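FOR IMMEDIATE RELEASE
October 15, 2019

Westbridge Opens Salem Demonstration Floor, Where the Robots Do Mostly Nothing

SALEM. Westbridge, a maker of teaching tools for light-duty automation, today opened a demonstration floor at its Salem offices. Visitors expecting a line of robot arms should be warned that they will mainly see people at tables, picking things up and putting them down again.

They will be doing it with Hivia, the company's hand-held gripper. A person holds it, does a chore with it, and a camera on the tool records the job from the gripper's point of view. The recordings are later used to train a robot arm to try the same chore. The arm doesn't have to be in the room, and it doesn't have to be paid for yet either, a point our sales team has asked us to mention early.
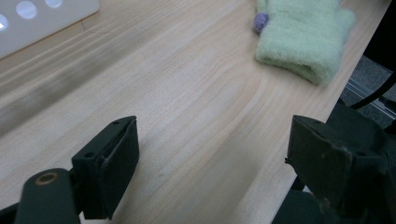 Westbridge has spent years selling the other way of doing this, which is remote control. Our Clamance console lets an operator steer an arm from a chair, and it remains a fine product for anyone handling things they would prefer not to stand next to. It also takes patience. In an in-house trial in September, staff recorded 200 showings of a simple sorting task on Clamance. Over the same number of working hours, with Hivia, they recorded 303. The extra three are included because the person who did them insisted.

Clamance will stay in the catalog. Customers who have bought both tend to use the console for awkward reaches and Hivia for the small household and packing jobs that make up most of their wish lists.
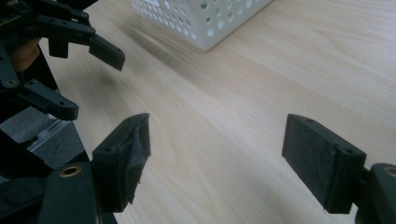 Two-handed work was the most common request from early customers, who pointed out that very few chores are done with one hand in a pocket. Hivia is now sold in pairs as well as singly. At a table set with little more than a white plastic basket with small round holes in its sides, two grippers can come at the job from different sides, and each keeps its own view of it. The fingers take foam pads on their inner faces, and the pads wear. A ragged edge on one is a fair sign that somebody has been practicing. Replacements ship in packs of 300, a quantity settled on by people who have met our customers.

The Salem floor occupies the ground level of a 1925 building whose elevator has never been automated to anyone's satisfaction. Groups may book a half-day session, which includes instruction, table time and coffee. No programming experience is needed. Visitors are asked to bring a small task of their own, preferably one they are tired of.

About Westbridge
Westbridge designs and sells Hivia hand-held grippers and the Clamance remote-control console. Session bookings and product inquiries are handled by the Salem office during business hours.

###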